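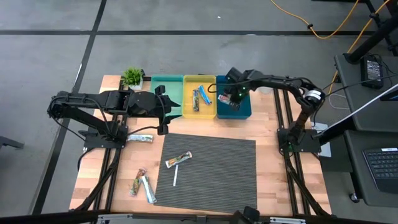 工作坊笔记：《Takance》书评第二稿

首页　笔记　书评　译名表　往期　联系

2024年6月5日　Yaryna Kravets 记

接着上一次的记录写。上次我们把《Takance》的书评初稿读了一遍，Marcus Gallagher 在页边写了很多意见，我今天按照他的意见改第二稿，一边改一边记。中文不是我的母语，所以有些句子我会写两种写法，请大家看的时候直接划掉不好的那一种。

先把书的情况再抄一次，方便没有来的人。《Takance》是一部历史小说，494页，Amrani 出版社出版。故事发生在1941年，地点是一座叫 Triltano 的港口小城。主人公是一个十七岁的女孩子，名字叫 Selma，在父亲的船具店里记账。父亲有一天出门收账，没有回来。她带着账本，沿着海岸向北走，去找账本上欠钱的人，一家一家地问。书名 Takance 是她最后要到达的那个村子。全书用过去时，第三人称，只有账本的部分是第一人称。

一、关于开头

初稿的开头是：“这是一部感人的、深刻的、让人不能忘记的小说。”Marcus 在旁边只画了一条波浪线，没有写字。我问他，他说这句话可以放在任何一本书的前面。我同意。可是我也想为自己解释一下：我学中文的时候，读过的书评差不多都是这样开始的，所以我以为这是一种礼貌，像写信要先问好。

第二稿改成从情节开始：

“Selma 会算账，不会撒谎。父亲失踪以后的第三天，她在店门上挂了一块‘盘点’的牌子，把账本缝进大衣的里子，走了。”

Chaimae Zerouali 觉得“不会撒谎”和后面的牌子有矛盾，因为挂“盘点”的牌子就是撒谎。我回去查了原书，第一章里她确实先在店里盘点了一个晚上，把绳子和油漆都数完了，才挂牌子，所以对她来说那是真话，只是晚了一天。这个细节我很喜欢，但是放在书评的第一段太长。现在的写法是：

“父亲失踪以后的第三天，Selma 在店门上挂了一块‘盘点’的牌子，把账本缝进大衣的里子，走了。”

“不会撒谎”移到第三段，和那个晚上一起写。

二、情节讲到哪里为止

这个问题我们讨论了很久，没有完全解决。书评的字数限制是1000字，Billero 那边很严格，多一个标点也会被退回来（Ramesh Dixit 上次的稿子就是这样）。初稿里情节占了一大半，而且我把第九章灯塔的事情写出来了。Hazem Lahlou 还没有读完这本书，他听到这里就捂住耳朵，我很不好意思。

我现在给自己定的规则：

写到 Selma 离开第二个欠债人的家为止。后面只说“越往北走，账本上的数字越不可信”，不说为什么。

灯塔不写。灯塔看守人可以提一次，不写名字。

父亲是活着还是死了，不写，也不暗示。初稿里有一句“她终于明白父亲为什么不回来”，已经算暗示，删掉。

Ramesh 有不同的看法。他说历史小说的读者并不怕知道结局，他们翻开书的时候已经知道战争怎样结束，读的是人怎样经过那一段时间。他的意思是灯塔可以写。我想了一个晚上，还是没有写。战争的结局大家知道，Selma 的结局大家不知道，这两件事不一样。Ramesh 说他保留意见，我也把他的意见保留在这里。

三、1726年的那几页

小说的中间，忽然有一章回到1726年，讲 Selma 家第一代开店的人，怎样用一条沉船上的绳子做了第一笔生意。初稿里我批评这一章“打断了节奏”。现在重读，我觉得这个批评太快。

我做了一个小的试验：跳过这一章，直接从前一章读到后一章。情节可以接上，一点问题也没有。但是后面有一个地方，Selma 在旅馆里打绳结，老板娘看着她的手，问她是哪一家的人。如果没有读过那一章，这里只是一个问路一样的问题；读过以后，就知道那种绳结只有她家的人会打，她等于把自己的姓说出来了。作者没有再解释一个字。

所以批评要改。我的新句子：

写法一：“这一章初读时像是走错了门，到旅馆那一场才看出它的用处。”

写法二：“读者要多走一百页的路，才会收到这一章的利息。”

写法二我自己比较得意，因为和账本有关系。Marcus 说太聪明了，而且“一百页”我没有核对过。用写法一。“走错了门”这个说法我问了 Chaimae，她说可以，很自然。

不过这一章的语言我还是有意见。作者想写得古老一点，用了很多很长的句子，一个逗号接一个逗号，有的句子我要从后面往前读才懂。我要公平地说，也许母语的读者没有这个困难。Chaimae 读了同样的两页，她说她也觉得累，但是她累的地方和我不一样：她是嫌形容词多。这个可以写进去，一句就够。

四、人物

Selma 写得好，这一点我们四个人都同意。她不勇敢，也不常常想自己勇敢不勇敢，她只是一笔一笔地去要债。第二个欠债人是个寡妇，没有钱，给了她一只羊。她牵着羊走了整整一章，又怕它饿，又怕它叫，后来在账本上写：“羊一只，抵半数，途中饲料由本店承担。”我读到这里笑了，然后又有一点难过。书评里一定要引这一句。

译文的问题：原文里她用的是一种很正式的商业语言。“由本店承担”是我自己翻的，Chaimae 说可以更旧一点，改成“由敝号承担”。我查了词典，“敝号”是旧时商店对自己的谦称。意思很对，但是十七岁的女孩子会不会这样写？Chaimae 说正因为十七岁才会，她是照着父亲的字一笔一笔学的。好，用“敝号”。

父亲。他在书里真正出现只有一章，其余都在别人的嘴里。每个欠债人说的父亲都不同：一个说他小气，一个说他救过自己的命，还有一个说从来没见过这个人，可是账本上有他的签名。初稿里我写“父亲的形象很立体”，Marcus 写了一个问号。“立体”这个词我从课本上学来，用得太顺手。换成直接举这几个人的说法，让读者自己看。

写得不好的人物是那个逃兵。他在第六章出现，和 Selma 一起走一段路，说的话都像写好的台词，每次开口都有一个道理。我怀疑作者需要一个人把当时的局势讲给读者听，就派了他来。Hazem 正好读到这里，他说他反而喜欢逃兵，因为全书只有这个人会开玩笑。我回去找了一下，玩笑确实有，而且不坏，特别是关于靴子的那个。所以批评写轻一点：

“同行的逃兵会说笑话，这很难得；可惜他一谈到战局，就像在替作者念报纸。”

“念报纸”还是“读报纸”？大家说“念”，因为有声音。记住。

五、历史部分我不敢多说

Triltano 是作者虚构的城，地图上没有。书后有一篇很短的后记，作者说她用了外祖母的回忆，也改了很多。配给券、宵禁、渔船要登记这些事情，我读起来觉得可信，但是我没有能力判断对不对。初稿里写过“史实准确”，四个字，非常大胆。删掉。现在写的是：

“书中关于配给券和渔船登记的描写具体而克制，作者在后记里也说明了哪些地方经过改动。”

“克制”这个词，Marcus 说现在的书评里太多了。我暂时想不到别的。备选：“不多话”“有分寸”。倾向于“有分寸”。

六、删去的词

把今天删掉的词抄在这里，给自己下次看：感人、深刻、立体、引人入胜（用了两次）、史诗般、娓娓道来、不可多得。“引人入胜”我其实舍不得，是我最早会写的成语之一，老师还表扬过。Chaimae 说成语本身没有错，问题在于它后面没有跟着任何事情。

还有“值得一读”。我原来放在最后一句。Ramesh 说书评的读者就是想知道这个，不写反而像躲起来。讨论以后留着，但是要说对谁值得。现在的最后一段：

“喜欢情节很快的读者，在中段可能会失去耐心。喜欢看一个人怎样把一件小事认真做到底的读者，值得一读，并且最好手边有纸和笔，把欠债人的名字记下来，他们后来会再出现。”

这里“值得一读”的主语有一点乱，是读者值得，还是书值得？语法上我觉得不对。试改：“对于喜欢看一个人怎样把一件小事认真做到底的读者，这本书值得一读。”长，可是清楚。先这样。

七、引文和译名

引文一共用两处：羊的那一句，和开头船具店里绳子气味的那一句。第二处我还没有翻好。原文说绳子闻起来像“去年的海”，中文直接这样说，会不会奇怪？大家读了觉得不奇怪，我自己反而没有把握。放一天再看。

地名 Triltano 和 Takance 保留原文，不音译，这是上次定下的。Selma 也保留。书名用书名号，村子的名字不用，所以文中会有《Takance》和 Takance 两种，Hazem 问读者会不会糊涂。我在第一次提到村子的地方加了“书名即由此而来”，应该可以了。

出版社的名字只写一次，放在文末的书目信息里，格式照 Billero 给的样子：书名、作者、出版社、页数。作者的名字还要再核对一次，封面上和版权页上的拼写差一个字母，我已经写信去问 Amrani，还没有回信。回信以前，文末先空着，请不要替我填。

八、还没有做的

第三段太长，要分开，从绳结那里断。

逃兵的那一句放在父亲前面还是后面，没有定。Marcus 要放在后面，我觉得放在后面会让人最后记住的是缺点。

数字数。现在超出了，我估计羊要短一点，但是“敝号”不能动。

把 Hazem 读完以后的意见加进来。他说他读得慢，八月以前一定读完，我说稿子等不到八月，他答应先读到灯塔。

题目。初稿的题目是《一个女孩的漫长旅途》，太平常。Chaimae 提了《途中饲料由敝号承担》，大家都笑，可是笑完以后我觉得它很好。怕 Billero 的编辑不同意，所以交稿的时候两个题目一起写上，请他们选。

本网站使用 Cookie 以改善您的浏览体验。继续浏览即表示您同意我们的 Cookie 政策。　接受　设置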